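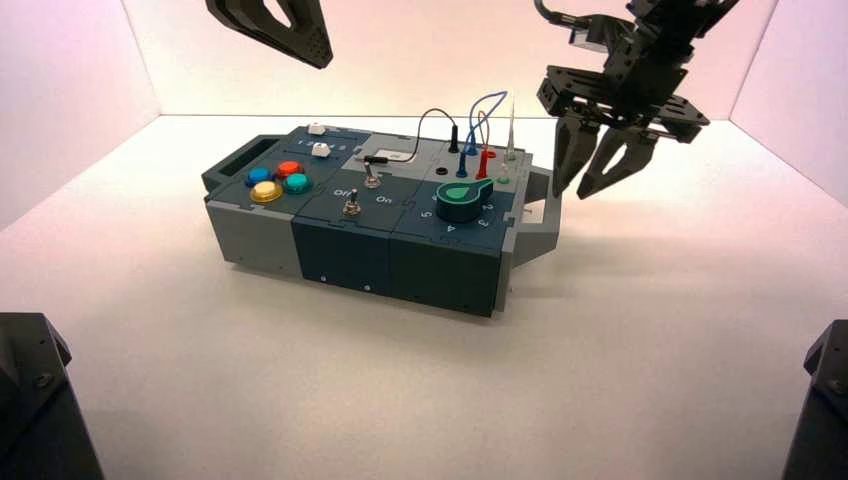
Photo passes for Clelach home games are picked up at the Vonwood rink, side door, not the box office. Bring ID. Four pass colors this season, same four as the round push buttons up top. Blue is press, red is team photographer, yellow is student press, teal is parents shooting warmups only. Wear it where the ushers can see it please.

How early can I get in?
Doors for pass holders open 60 minutes before puck drop. If you're not there 30 minutes before, we may give the spot to the waitlist.

Can I shoot through the glass?
Yes, corners only. Bring your own rubber hood and a cloth, the glass gets scuffed up by the second period and we dont clean it for you. Photo holes are blue and red passes only.

Can I use flash?
No. Not even in warmups. The Rocha strobes in the rafters belong to the league shooter and the channel isn't shared.

What settings work?
Depends on your camera. Lights are decent at center ice, dim behind the nets. Start at 1/1000, wide open, set white balance off the ice – auto goes green on you.

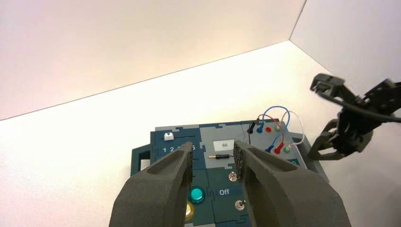 Page last changed: June

Big lenses?
Up to 600mm OK. Monopods fine, tripods no.

Is there wifi?
In the press room, slow. The rink seats 1249 and everybody's phone is on it. Send small jpegs between periods, the rest from home.

Where do I upload for the team?
Skostura gallery, link is in your pass email. Put the game and your last name in the folder name. No watermarks on team copies.

Can I sell my pictures?
Blue passes – editorial use only. Parents, no sales, sharing with other familes is fine.

Lost my pass, now what?
Email the press desk before game day. We can't reprint at teh door.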